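We use cookies to keep you signed in and to see which pages get read. Accept all | Manage choices
6 min read

Hegyi Street Clothing Swap - planning meeting minutes
2024-04-05, upstairs room at the Ivedard, started late (door code had changed again)

Present: Mỹ Tạ (chair), Carol, Dev, Joanne, Pete from the Eker building, me taking notes. Apologies from Lina and the twins.

Last minutes: read, agreed. One fix - it was Dev who offered the van, not Pete. Pete would like this known.

1. Date and room

July it is, second Saturday. Main hall at the Ivedard is held for us but not confirmed until the deposit is in. Deposit is $200, due end of month. Mỹ to pay and claim back. Hall manager wants us out by five with the floor swept. Last year we were still bagging up at six and got a note about it, so doors close to the public at three this time, no exceptions, even for people who say they are just looking.

Joanne asked about air conditioning. Works in the main hall, does not work in the side room. Agreed no shoes in the side room this year. General agreement.

2. Money

Balance carried over covers the deposit and tables. Does not cover printing. Carol had a quote for flyers, thought it was high, will try the copy place next to Zovow. Dev said do we need flyers at all, most people came by word of mouth. Long discussion. Older people in the Eker building don't look at the web page and they bring the best coats. Flyers stay in, smaller run, black and white.

Entry stays free. Suggested donation jar by the door as before. Pete wanted a set price for bags. Not agreed, come back to it.

3. Intake and sorting

This took most of the evening.

We took in some 3000 pieces last year and a lot of it should never have gone on a table. Stained, missing zippers, one bag of just curtain hooks. Joanne's back is still not right from the sorting day. She wants a proper cut-off and she wants it written down. So:

- Drop-off is the Thursday and Friday before, evenings only. Nothing on the day.
- Washed and dry. If it smells it goes back to the person who brought it.
- No underwear, no pillows, no single shoes.
- Kids' things bagged by size, with the size on the outside in marker.
- Coats on hangers if at all possible.

Knitwear came up again. Last year it all went in one heap and got pulled about, and people were holding things up against themselves to guess because the sizes were buried somewhere in the pile. Dev suggested a separate knit table, everything laid flat, nothing on hangers. Carol says sweaters on hangers get shoulder bumps and then no one takes them. Agreed, flat.

Also agreed that labels matter more than we thought. People with wool allergies asked all day what things were made of and we had no idea. Sorters to check for a label on each knit and leave it where it can be found. If there is no label, a paper tag saying "no label", safety pin, done. Do not guess the fiber. Joanne did guess last year and there was the business with the cardigan.

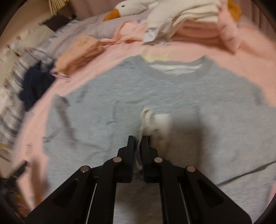

Light gray knit laid flat, front side up. Item 3.

Moths - Carol raised it, everybody scratched. Anything with holes that look like moth goes in a sealed bag and out of the building the same evening. Pete has a chest freezer and will take a few good wool pieces if they look doubtful, but not the whole lot, his wife has said.

Question of what to do with leftovers. The charity shop took half last time and turned down the rest. Mỹ has called two textile recycling places, one did not call back, the other wants everything weighed and in clear bags. Clear bags cost more. Carol to price them when she does the flyers.

4. Tables and layout

Need 4 more folding tables than the hall has. Pete thinks Eker will lend theirs again if someone asks nicely and brings them back clean. Pete to ask nicely.

Layout same as last year except knit table moves to the window side for light, and the mending corner moves away from the kitchen door. There was a line for the kitchen and a line for mending and they became the same line.

Mirrors: we have one. Need at least one more. Joanne's sister has a tall one on wheels but it needs to be carried down two flights. Dev looked unhappy. Van will be needed anyway.

Changing area - curtain rail in the corner was a bit see-through. Heavier fabric. There is a roll of something dark in the Ivedard basement, Mỹ will ask if we can use it.

5. Mending corner

Went really well last year, more wanted. Lina sent a note: happy to run it again but not alone and not for seven hours. She will do buttons, hems and small holes. No zippers. She was clear about zippers. Needs a second sewing machine and someone who can darn. Carol can darn. Carol says she can darn slowly.

Ask around for thread, especially gray and navy, we ran out of both by lunch. Sign up sheet at the table so people aren't standing over her.

6. Helpers

Sorting evenings need six each, have three. Day itself is better, mostly covered apart from the last shift, which is the sweeping one. Dev suggested helpers get first pick the night before. Joanne against - looks bad, and last year somebody's cousin left with all the denim. Compromise: helpers can put aside one item each, with their name on it, on the Friday. Voted, 4 in favor, Joanne against, I didn't vote as I was writing. Carried.

Mỹ to put the call out in the newsletter. Carol asked that it says plainly the sorting is heavy and dusty, as two people last year thought it would be folding.

7. Any other business

- Pete: bag price again. Still no. Put it on the next agenda under money.
- Lost property from last year is still in my hallway. One umbrella, a childs raincoat, reading glasses. If not claimed by the swap they go on the tables. Not the glasses.
- Joanne wants tea for helpers paid from the jar and not out of her own pocket. Agreed right away, should have been done before.
- The key to the storage cupboard. Who has it. Not answered.

Actions

Mỹ - deposit, dark fabric, newsletter call, chase the recycling place
Carol - flyers quote, clear bags, find her darning stuff
Pete - Eker tables, freezer space
Dev - van, mirror (under protest)
Joanne - write up drop-off rules on one page, large print
Me - minutes, storage key, ring Lina about teh second machine

Next meeting same room, in four weeks, Mỹ to send the new door code. Closed at 9:10.

Get our neighborhood newsletter once a month. Enter your email to subscribe.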